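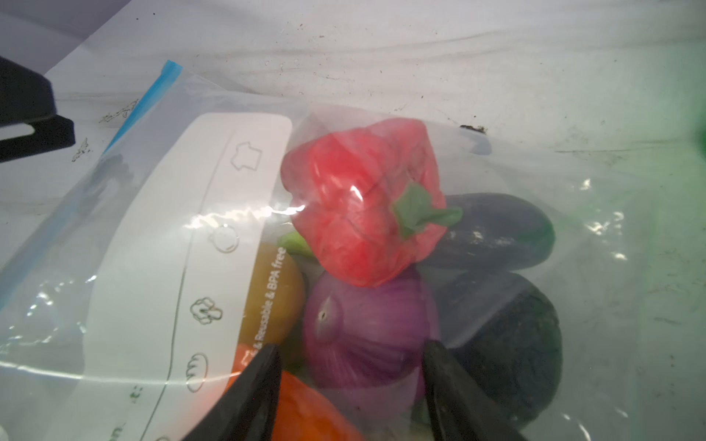 Popular Music and Its Listeners
Handout 3: The cover song, and who a song belongs to
Instructor: Žofie Bartoš

Welcome back, everybody. Last time we got a bit carried away with the talk about album sleeves (my fault, I could go on all day) and never reached the cover song, so we'll start there and I'll try to behave myself.

A cover, in the plainest sense, is a new recording or performance of a song that people already connect with somebody else. That last part matters more than it might seem. Before records were common in the home, a popular song was mostly sold as sheet music, and dozens of singers might perform it in the same season without anyone thinking of one version as the real one. Once people could buy a particular voice on a disc and play it until they knew every breath, the recording started to feel like the song itself. Everything after that had something to be compared with.

Terms to know

Standard: a song so widely performed that most listeners don't attach it to a single artist.
Cover: a version that is heard against an earlier, better known one.
Arrangement: the choices about key, tempo, instruments and harmony that dress a song up for a certain performance.
Tribute act: a group that tries to recreate another artist's sound, and often the look as well.

You'll notice these run into each other, and that's fine. A song can start life as a cover and become a standard if enough people take it up.

What changes, and what has to stay

When you listen to two versions side by side, start with the melody and the words, then go on to the tempo, and only after that to the instruments. I suggest this order because a new set of instruments is so easy to hear that it drowns out everything else - a string section comes in and we all stop noticing that the singer has dropped a whole verse! Dropped verses are worth your attention. So are changed pronouns, a different ending, or a chorus held back until late.

Igor Kratochvíl, who taught this unit before me, used to ask his classes how much you could take away before the song was gone. His students at Surcombe once got a tune down to its bass line and three words, and the room still sang along. I've tried it since with less success, but we'll have a go in September.

The rights side, briefly

In the United States, once a song has been released on a recording with permission, another artist can generally record their own audio version under what's called a compulsory license, and the songwriter or publisher is paid a royalty. The new artist may arrange it to suit their style but may not change its basic melody or character. Video is a separate matter, and so is sampling, where you borrow from the recording itself. We'll spend a full session on sampling later.

For next time

Choose one song and two recordings of it, and write 300 words on a single difference between them. Please do stick to one difference. Bring headphones if you have them, and be ready to play us 20 seconds of each version.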